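Mulligan Desktop Drawer Cabinet

Small wooden cabinet for a desk, shelf or hallway table. Ships assembled. Nothing to screw together except the feet, if you want the feet.

Price: $69
Order no.: 1189
In stock, ships from the Preris warehouse Monday to Thursday

What it is

A little chest of drawers for the stuff that lives on a desk. Stamps, chargers, spare keys, tape, the good scissors. We have sold it in one form or another for 19 years and the shape hasn't changed much. The drawers have, see below.

Designed by Þröstur Nørgaard, who also did our Genness letter rack and the Ovum wall shelf. Same joints, same finish, so they look fine next to each other. The color will vary a bit between pieces. Wood does that. If you are ordering two to stand side by side write "match please" in the order notes and whoever is packing will go find a close pair.

Drawers

Bar handles, black metal slides. They run a little stiff for the first few weeks, then settle. Rub a candle stub along the runners if you're impatient, plain white candle, not scented (the oils get into whatever paper you keep in there, ask us how we know).

Drawers come all the way out. There is no stop. We tried a stop on the 2019 version and got more complaints about the stop than we ever got about dropped drawers, so it's gone. Please keep that in mind with small kids.

Each drawer is fitted to its own slot by hand. There's a pencil number on the back of every one — put them back in the same order or one will bind. Top is 1. 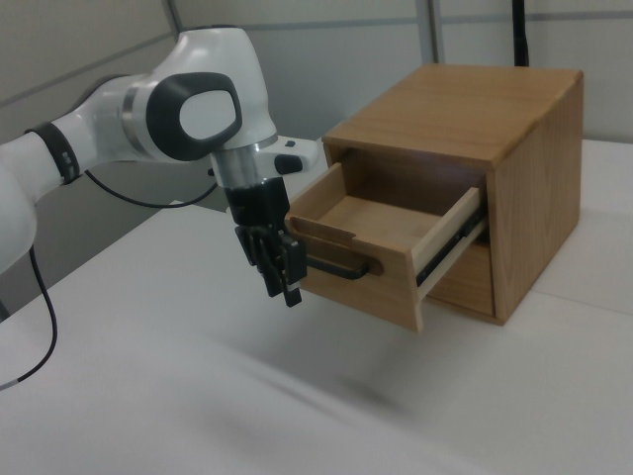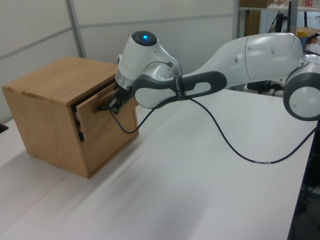 Liners

Felt liners sold seperately, gray or moss green, cut to size. Loose fit, no glue. Lift out and shake over the trash. Cork liners are out until October and maybe longer, the supplier moved.

Don't use the sticky-back shelf paper. It comes off in winter when the heating is on and takes some of the finish with it.

Finish and care

Two coats of hardwax oil, rubbed down between. Satin, not shiny. Dust with a dry cloth. For marks use a damp cloth and then a dry one right after. No spray polish please.

Water rings: leave it a day first, a lot of them fade. If not, very fine sandpaper, with the grain, light hand, then a dab of oil. We sell a 300 ml can, enough for this cabinet many times over, so split it with a neighbor. Rags with oil on them go flat outside to dry, never balled up in a bin. They can catch fire on their own. Serious about that one.

Keep it off radiators and out of full sun. Sun makes it go yellower, and anything parked on top leaves a pale patch.

Feet

Four stick-on felt pads in the bag. Four screw-in wood feet also in the bag, holes are already drilled in the base. Use one or the other. With the wood feet it stands a bit higher and you can get a cable under it.

On glass or a very smooth table use the pads.

What people ask

Can I stack two?
Yes, without the wood feet. Two is fine. Three gets tippy when a top drawer is open and full.

Can it go on a wall?
No. The back panel isn't made to carry weight. Get the Ovum shelf and stand it on that.

Do the drawers lock?
No and we don't have plans for it. Iwona Krajewska in our workshop will fit a small cam lock to the top drawer for a fee if you ask before ordering. Adds a couple of weeks. Can't be done after it's shipped.

Does it smell?
A bit, of oil. Leave the drawers open for a few days. Gone after that.

My drawer sticks in summer.
Damp air. Leave it. If it's still sticking once the weather dries out, send us a note with the pencil number and we'll shave it or send a new one.

Will you do a custom size?
Not this year. Jayanthi Thomas keeps a list, email and she'll put you on it.

From customers

"Bought for my sewing table. Bobbins in the top, zippers and buttons in the one below. Took one star off becuase the felt liner was a touch small, but they sent another." — Usha Chowdary

"Sturdy. Heavier than I thought. The top drawer was tight out of the box, did the candle thing, better now." — Ajith Namboodiri

Shipping

Double boxed. Drawers are taped shut with paper tape, peel slowly and toward you. Keep the inner box for a week in case you want to send it back.

Express shipping is possible, call first. No PO boxes for this one, the carrier won't take the box size.

Returns

Thirty days, unused, in the inner box. You pay postage back unless something's wrong with it. Scratched corner, split handle, drawer missing: send a photo the same week and we'll sort it. Most of the time it's quicker for us to mail a part than swap the whole cabinet.

Spare parts

Handle, with screw: $4
Single drawer (tell us the number and the order date): $14
Set of wood feet: $6
Felt pads: free, just ask

Single drawers come slightly oversize on purpose. Sand the sides until it slides. Go slow, check often. If you'd sooner not, mail the cabinet in and we'll fit it at no charge beyond the postage.

Also in this range: Genness letter rack, Genness pen tray, Ovum wall shelf (short and long). Long one is back in stock.

Page updated December 16, 2022. Holiday cut-off for ground orders is the Monday after, noon. Later than that, call and we'll see what's going out.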